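Zarnusness Institute of Technology
Introduction to Robotic Manipulation
Handout: Slip Failures in Rim Grasps
Instructor: Beatrice Waweru

Review of the Menley incident

Students should read this handout before the laboratory session. It concerns a dropped dish at the Menley test kitchen, where an arm running the Rurance controller released a dinner plate during transfer to a rack. No one was injured. The arm continued its motion for 2 seconds after the plate had left the fingers, and it reported the transfer as complete.

The log, entry 3371, shows that the grip force remained at its set value throughout. The plate rotated about the contact point first and slid afterward. The controller checked only the distance between the fingers, and a plate that rotates in place does not change that distance until it is nearly free.

Two contributing causes were recorded. The finger pads had been in service for roughly 200 cycles beyond the replacement interval. In addition, the grasp was taken at the rim, far from the center of mass, and the turning load on the pads was high -- a condition the acceptance tests had not included. 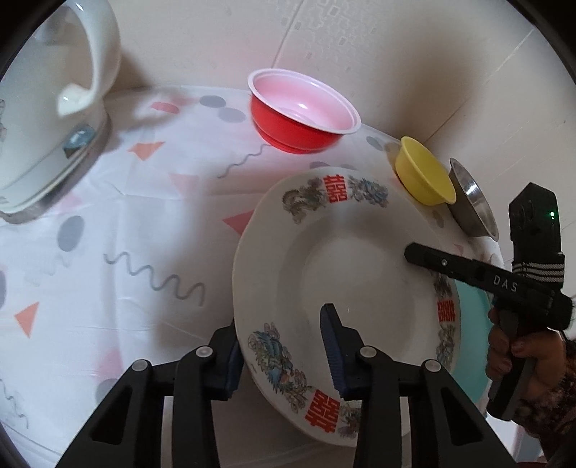

Why did the controller not stop the arm?

The finger gap stayed within its allowed range until the plate was almost out of the grasp, and no other signal was connected to the stop condition.

For the laboratory, read Makokha, page 71, on torsional friction. Each group will propose one added check for rotation and state the delay it introduces. Eye protection is required whenever ceramic items are handled.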